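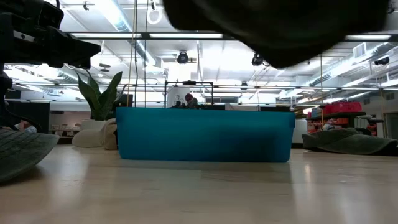 *Gripper jaws and a blue plastic bin at the Semstead test floor.*

**Flumum publishes results of side-by-side gripper and controller trial**

Sep 28, 2024 — Flumum, which supplies end-of-arm tooling to small warehouses and repair shops, has released the results of a comparison between two parallel grippers and two handheld controllers. The trial was run at the company's test floor in Semstead and covered the handling of plastic bins, soft goods and small boxed parts.

The grippers were the Evangelista, a two-finger unit with stepped inner edges available to order now, and the Presum, a lighter design with flat pads that remains in development. Both were fitted to the same model of arm, with the same wrist camera and the same mounting plate. No changes were made to arm speed or acceleration limits between runs.

Each gripper completed 600 pick attempts over 26 working days in August and September. Attempts were divided equally between the controllers. An attempt was recorded as a success if the item was lifted clear, carried to the drop point and released without a second grasp. Items that slipped but stayed in the jaws were logged separately.

"We wanted numbers taken on an ordinary floor, with furniture and people in the room," said Rosemarie Ackermann, head of tooling at Flumum. "Most of our customers do not have a fenced cell. They have a corner, and the corner has other things in it."

The Evangelista recorded the higher success rate on rigid bins, where the stepped edge helped to locate the rim before the jaws closed. The Presum did better on soft goods. Its flat pads spread the load and left fewer items hanging by one corner. On boxed parts the difference between the two was too small to be of use to a buyer, and Flumum does not recommend choosing between them on that basis.

Bin handling produced the most varied results. Smooth-walled bins were lifted by one long side, then by one short side, and the short side gave fewer slips with both grippers. Loads above half of the rated payload made the bin swing during the carry. The swing was worse with the Presum, whose pads are shorter. Flumum has since lengthened them on the development units — the revised part has not been tested to the same protocol and no figures are given for it.

The wrist camera was used for the final approach only. When a bin sat close to the jaws, the fingers hid part of the rim from the camera, and operators corrected by eye. A second camera position, 40 mm further from the finger base, is being assessed.

## Controllers

The two controllers differed mainly in how jaw closure was commanded. The first used a trigger with proportional travel. The second used a button with a preset closing force. Operators were given one hour of practice with each before their attempts were counted, and the order was swapped for half of them.

The trigger gave finer control on soft goods and was slower to learn. The button gave more even results between operators. Four of the six operators said they would choose the trigger for daily work, and the remaining two preferred the button for long shifts because it needed less grip effort.

Signal delay was measured at the start and end of every session. Sessions in which the delay rose above the set limit were stopped and repeated in full, and the stopped sessions are listed in an annex to the report.

"The controller mattered more than we had allowed for," said Suleiman Ugwu, who led the trial. "On soft goods, a change of controller moved the result further than a change of gripper. We will be testing the two together from now on, as a pair."
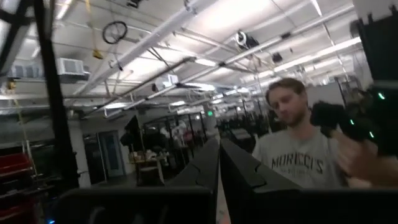 ## Availability

The full report, including the attempt log, the item list and drawings of the mounting plate, is available free of charge from Flumum on request. The log is supplied as a plain spreadsheet. Firms that wish to repeat the trial with their own arm may borrow a set of test items for up to 2 weeks, subject to stock.

The Evangelista is supplied with either controller. Existing owners can exchange a button controller for the trigger version, and will need to update the arm software before connecting it. The Presum has no release date.

## About Flumum

Flumum designs and supplies grippers, mounting plates and hand controllers for light industrial arms. Its tooling workshop and test floor are in Semstead.

Technical questions should be addressed to Suleiman Ugwu, trials lead. Requests for the report and for test items should be addressed to Rosemarie Ackermann's office, marked "Gripper comparison".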